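Re: [swanepoel-users] Anyone else getting phantom grasps on the left arm?

Hi all,

Sorry for the slow reply, I wanted to poke at our own cell before I opened my mouth. Quoting the original for anyone who joined the list since March:

> We run a Swanepoel two-finger setup for dish sorting and every so often the left arm decides it has picked something up when it hasn't. The gripper reports a good hold, the arm goes through the whole move, and opens over nothing at all. Logs look clean. It's worse with shiny bowls and almost never happens with the chopsticks. We've swapped the cable and reflashed the controller, no change. Has anyone seen this, and is it worth opening a ticket with Altbridge, or is it something dumb on our end?
>
> Also, side question, does the stop button on your cell cut gripper power or only arm power? Ours leaves the fingers closed and I'm not sure I like that.

Yes! We have seen this! We had a stretch of it on the Maleo cell (that's our table-clearing task: bowls go in the big bin, spoons and chopsticks in the small trays, and the dishes get picked off a black serving tray). I was convinced it was the vision model for the longest time, and I spent most of an afternoon fiddling with lighting before I thought to look at the fingers themselves.

So before you open a ticket, run the arm up to somewhere you can get a decent look at the grip pads, or just pull up the wrist camera. I had ours facing the backdrop, fingers apart, nothing in them. 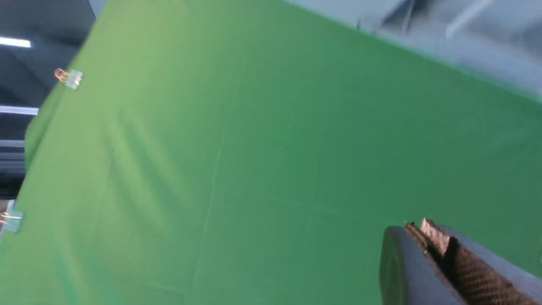
*Wrist cam view, gripper empty. Look at the top of the crosshatched pad, lower right.*

See the frayed tan bit sticking up? I think that's our whole problem, or most of it. My theory (and it is a theory, please argue with me) is that a loose scrap of pad gets folded in when the fingers close, they stall a hair early, and the controller reads the stall as an object. Our hold check was set to accept anything that stopped 3 mm short of fully closed, and a wad of torn pad will get you there easily. The logs look clean because as far as the software knows, everything went fine.

Why bowls and not chopsticks? The bowls make the arm come in at an angle against a slick curved rim, so a slightly bad approach slides off and the fingers close on themselves. With the chopstick bundle there's nearly always something between the pads, so the bad reading never gets a chance to show up. I tested this in a very unscientific way by running 50 bowl picks with the old settings, and got 5 phantom grasps out of it. All of them were on the yellow bowl, the wide shallow one that likes to end up on its side in the bin.

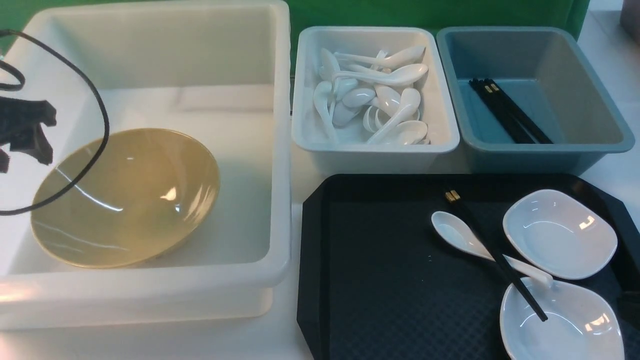 The other thing I'd check is cable slack. I know you swapped yours, but how is it routed? Ours hangs in a big loop near the gripper, and I don't love it. I haven't caught it snagging on anything, but a loop like that over a bin full of dishes is asking for a tug at the wrong moment, and if it tugs while the fingers are closing I could see you getting the same false reading with perfectly good pads. I'm going to move ours up the forearm and clip it. If anybody has a clip that survives being wiped down every day, please tell me what it is, I've been through two kinds already.

On the stop button – ours cuts arm power only, same as yours. The fingers stay where they were. I went back and forth on this and ended up thinking it's the right default for dishes, as you don't want a stop to turn into a dropped bowl. But it does mean that if a finger (a human one) is in there, hitting stop won't let it go! We had one pinch, no injury, just a glove, and it rattled me more than I expected. After that we added a separate release switch on the near side of the table and made everyone practice reaching for it without looking. If your cell doesn't have one I'd put that ahead of the phantom grasp thing, to be perfectly blunt.

What I'd do, in order:

1. Power the arm down properly and look at both pads on both grippers with a flashlight. Peeling at the top edge is what you're after. If you can lift a corner with a fingernail, replace the pad and don't bother with glue (I tried glue. It got on a bowl).

2. Close the gripper on nothing, 15 times in a row, and write down the width it reports each time. A healthy pair should give you nearly the same number every time. Ours wandered all over the place.

3. Before you turn the arm loose again, set up a plain start position and run only bowl moves for a while. We do it with the serving tray cleared off and the bowls already in the big bin, so there's less to chase if it goes wrong.
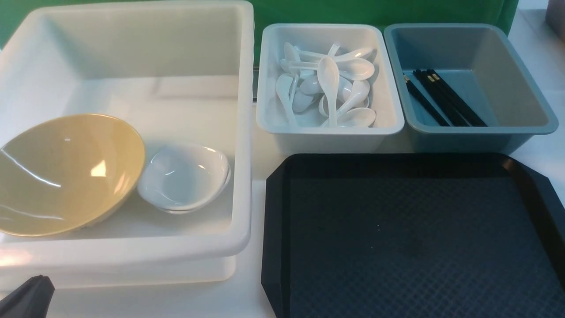
4. Add a second hold check after the lift. We reread the finger width once the arm is up and throw the pick out if it has changed. It costs about half a second per pick and nobody here has complained yet.

5. If you still get phantoms after all that, then open the ticket and attach the width numbers from step 2. I opened mine without any numbers and spent the first few replies being asked for them.

I've ordered new pads through Brinura and will post the before and after widths when they're on. If you do the empty-close test before then, could you send yours too? I'd love to know if your left arm is worse than your right, or if you only notice it on the left because that's the one doing the bowls.

Oh, and which firmware did you reflash to? I'm one version behind and scared to touch it.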